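Tilari bin-picking set: gripper comparison, readme

Scope

Recordings from a comparison of two parallel grippers, Valten and Šimek, on the same arm and over the same metal bin. Parts are narrow rectangular bars in green and red, dropped in by hand and left as they fall. The set was collected in November at the Brundbridge cell.

Contents

Each run has one folder holding the overhead colour stream, joint positions, commanded and measured finger opening, and a plain text log. There are 59 runs in total. Of these, 41 use the Valten fingers. The remainder use the Šimek fingers.

Procedure

The controller picks a target bar, moves above it, closes and lifts. A pick counts as good if the bar is still held 5 seconds after the lift. Colour is logged but plays no part in choosing the target. Closing force was set once per gripper and left alone.

Known problems

Glare on the bin floor shifts the detected edge of a bar, mostly for bars lying close to a bright patch. Scuffs and dark marks on the floor are sometimes returned as short false edges. Bars close to a side wall give the most failed approaches, as the outer finger meets the slope before it reaches the floor. In 2 runs the finger opening was logged in the wrong unit; both are marked in the log and have not been corrected.

Not included

Depth data, wrist force and the calibration files for the earlier mount.

Maintainer: Zdeňka Tóth

Camera view during a run, six bars in the bin:
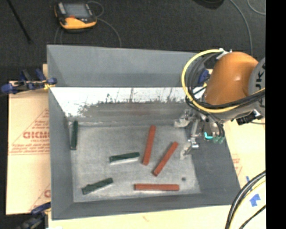

Matěj Halás: Could the split between grippers be evened out in the next release? With the runs weighted this far towards Valten, I would not quote a success rate for Šimek on wall-side bars. The closing force values should go in the log header too.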